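Robot Teaching by Demonstration
Handout 6: Remote control of two arms, shelf task
Instructor: Marlene Pelletier

Reading before lab: Soltani notes, the section on leader and follower arms.

In remote control, the operator moves a pair of leader arms and the robot copies the joint angles. We record joint positions and all camera streams at 50 Hz. Your task is putting books back on a small shelf. One run from start pose to end pose is one episode.

The wrist cameras matter most near contact. They move with the arm, so fast motion costs you detail.
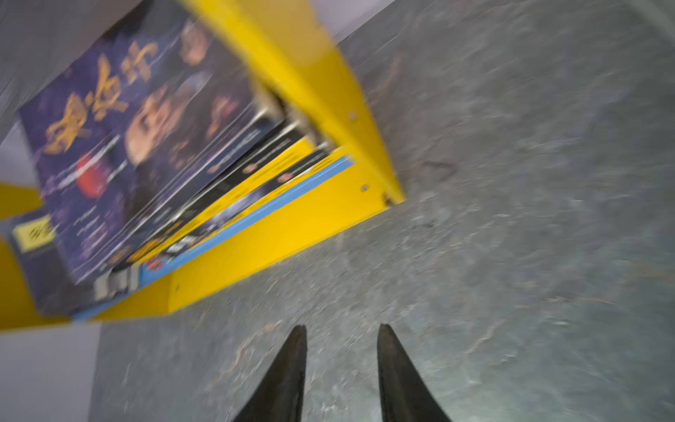

Slow down for the last few inches of any approach. If you need to swing the arm, do it well away from the books. The Dureswood set has over 100 episodes we can't use, most of them for speed.

The fixed camera covers both arms and the floor.

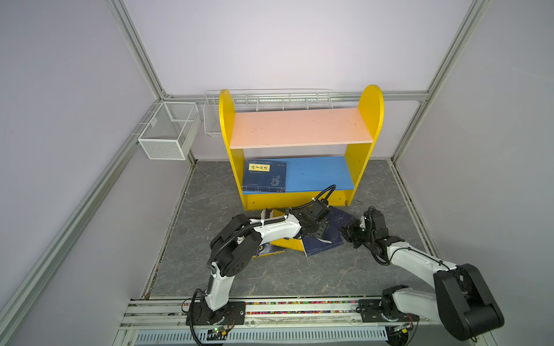
Decide which arm takes which book before you start recording. If two operators share a station, agree on one order and keep it. A policy trained on mixed orders tends to hesitate between books.

Pushing is allowed. A book that is on the shelf but out of line can be moved with closed or open fingers, whichever you can repeat.

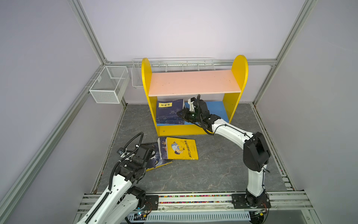 Fig. 3. Right gripper against the books on the blue shelf, left gripper over the open book.

Keep the idle arm still and out of the other arm's path. Leaning books are the hard case. Approach from the side it leans toward and record the correction too, even if it's clumsy.

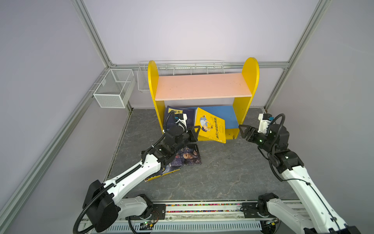

What to turn in

Six episodes per person, uploaded to the Tundstead folder by Thu 7 March. Mark failed episodes as failed and leave them in.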